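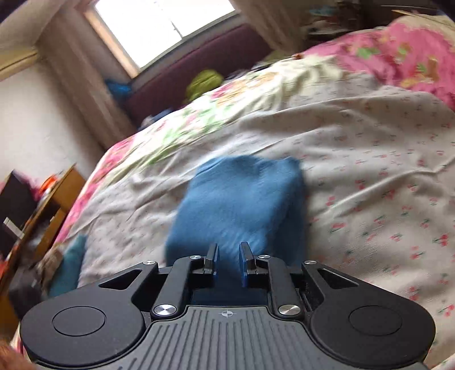
Nanico opens its Penddale site to visitors in February for a demonstration of Drultow, its project on handling clothes with two-finger grippers. Hand-held units will be used on garments laid out on a bed, among them a blue knit sweater with yellow stripes.

The program covers 594 recorded folds. Groups are limited to 6 people, with 3 sessions a day.
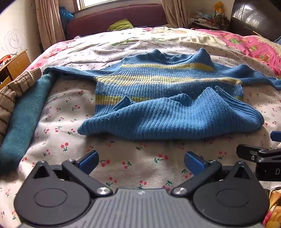 Registration

Places are limited to 100 – apply through the Nanico visitor desk. Doors open at 9 a.m.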